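FOR IMMEDIATE RELEASE
31 July 2021

Fustby Shared Workshop Finishes a Gripper You Hold in Your Own Hand, Publishes the Plans, Would Like Its Table Back

FUSTBY – The Fustby Shared Workshop announced today that Bokaline, a hand-held gripper built by its members over two winters and one very sticky July, is finished enough to be let out of the building. Plans, part files and a parts list are free to anyone who asks. The workshop will also sell a small run of kits to people who would prefer to receive their frustration in a single parcel.

Bokaline has two fingers and one human. The human holds it, steers it, and opens and closes the fingers. The tool records what happened so that a robot arm can be taught from it later. Members of the workshop had originally planned to build the robot arm first. That project, known as MacLeod, remains on the shelf above the band saw, where it is admired by visitors and has so far picked up one sock.

"We spent a year trying to make an arm clever before admitting we had no idea what we wanted it to do," the workshop said in a statement agreed on by the members after a long evening and two pots of coffee. "Holding the gripper ourselves was cheaper. An arm is a lot of money to spend on finding out that you grab things from the wrong side."

The total parts cost for one Bokaline is $249, excluding the parts that were bought twice. The workshop has chosen not to publish the figure including the parts that were bought twice.

A Short History of the Fingers

The first set of fingers was printed in an afternoon and broke in the evening. The second set was thicker and did not break, and could not be persuaded to close. Work then moved to the linkage, the set of arms and joints that turns a squeeze at the handle into a pinch at the tips. It went through 36 versions, which are kept in a drawer marked "36 versions" in case anyone doubts the number.

Most of the trouble was in the joints. Bolts worked themselves free during long sessions and had to be hunted for under the bench. Tighter bolts stayed put and made the whole thing as easy to squeeze as a parked car. The finished design uses rivets at the finger joints, a choice proposed early on, voted down, and adopted later by the same people who voted it down. The minutes of both meetings are available on request.

Wiring was the second lesson. A cable that runs neatly through a gripper when it is open can be the wrong length when it is closed, and the early builds ate several. Builders are asked to leave slack, then leave a little more, then work the fingers by hand fifty or so times before plugging anything in. This instruction is printed in bold in the guide and was ignored by everyone who tested the guide.

Why a Cardboard Box

The standard Bokaline test involves a cardboard box with household odds and ends in the bottom. The operator reaches in, takes hold of something, lifts it out and sets it down. Then the box is filled again and the whole business is repeated until somebody needs lunch.

Boxes were picked for their walls. Reaching for a thing on an open table is easy, and any gripper looks good doing it. Walls get in the way of the fingers and make the operator come in from above, at an angle that feels wrong in the wrist. Small objects make it worse. A glue stick wants to roll. A wall charger has corners and a pair of prongs, and can be held well in one or two ways and badly in dozens.

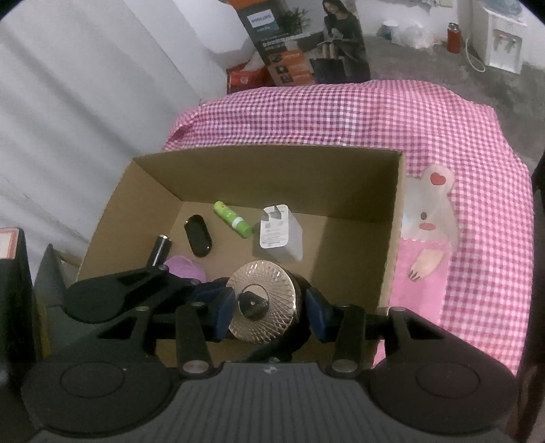
Can you build one of these without a machine shop?

A 3D printer, a soldering iron, a hand riveter and a decent set of small screwdrivers will get you through the whole build. The printed parts fit on an ordinary home printer bed, and the few metal pieces come ready-made from any hobby supplier. Set aside a weekend for the mechanical side and several evenings for the wiring. Experience with either one helps, and patience helps more.

The guide assumes a kitchen table. It was written on one, by members who live in apartments and whose households have opinions. Steps that make noise are grouped together so they can be done before nine in the evening. Steps that make a smell are marked with a small drawing of an open window.

What It Does Well, and the Other Section

After a season of use, the workshop is satisfied with how Bokaline handles light objects of a sensible shape. The grip is even and the squeeze is comfortable for an hour or so. Left-handed members report that it is just as awkward for them as for everyone else, and they consider this a step forward.

Soft things are harder. Cloth folds into the fingers and comes along for the ride, sometimes bringing a neighbor with it. Glossy plastic is at the mercy of whatever pads the builder has fitted. Coins are a lost cause, and members who wish to argue about coins have been given a separate mailing list.

Weight is the complaint heard most often. The current version is lighter than the last, but it is still a tool held out at arm's length, and the shoulder notices well before the hand does. A counterweight was tried. It solved the problem of the front being heavy by making the back heavy as well.

The longest single session on record stands at 107 pickups, after which the operator put the gripper down and could not, for a short time, pick up a sandwich.

About the Recordings

Each pickup is saved as its own short recording. The workshop's advice to new builders is to keep the failed ones. Early on, members deleted every fumble out of pride, and ended up with a folder full of perfect grabs and no information on how to recover from a bad one. The folder now includes drops, near misses and a long stretch in which the operator is clearly trying to scratch an itch.

Builders are also urged to vary the contents of their boxes. Working from the same few objects makes for quick sessions and a very narrow education. A kitchen drawer, a coat pocket and the bottom of a backpack will supply most of what is needed. Members are reminded to get permission before borrowing other people's car keys for science, and to give them back.

Changing the room matters too, though less than members once feared. Different tables, different cloths and different light all help. Moving the box a foot to the left counts as a change. Moving it back counts as another, according to the more relaxed half of the membership.

Kits and Availability

Kits are packed by Cinov, the two-bench parts shop downstairs from the workshop, which has been selling members the wrong screws since before the project began and has now agreed to sell them the right ones. Each kit holds the printed parts, rivets, screws, cable, pads and a paper copy of the guide. It does not hold a printer, a box or anything to put in the box.

The first batch is 36 kits. This has nothing to do with the 36 versions of the linkage, and the workshop regrets that it will have to keep saying so. Kits cost $249, the same as the parts. The workshop is aware that this is no way to run a business.

Those who already own a printer and a well-stocked junk drawer are encouraged to skip the kit. Plans can be collected on a memory stick at the front desk or requested by mail. Changes and improvements are welcome. Changes to the finger joints should be accompanied by a working sample and a calm tone.

Build Evenings

The workshop will hold open build evenings for anyone putting together a Bokaline, whether from a kit or from scratch. Tables, lamps and soldering irons are provided. Bring your own safety glasses if you have them, and wear shoes that cover your toes. Children are welcome with an adult and tend to finish first.

Finished grippers may be tried out on the house box. Anything left in the house box at the end of the evening becomes part of the house box.

What Comes Next

Members will now go back to MacLeod, with the aim of fitting a Bokaline to the end of the arm and letting it attempt the box without help. The mounting plate is drawn. The arm's elbow, which droops, is under discussion. No date has been set, and members who set one during the last project have asked that this be respected.

About the Fustby Shared Workshop

The Fustby Shared Workshop is a member-run space for people who make things at home and have run out of home. It has woodworking, electronics and sewing areas, a printer that works and a printer that is being looked at. Membership is paid by the month and includes a shelf.

Press inquiries: ask at the front desk during opening hours. Please knock loudly if the band saw is on.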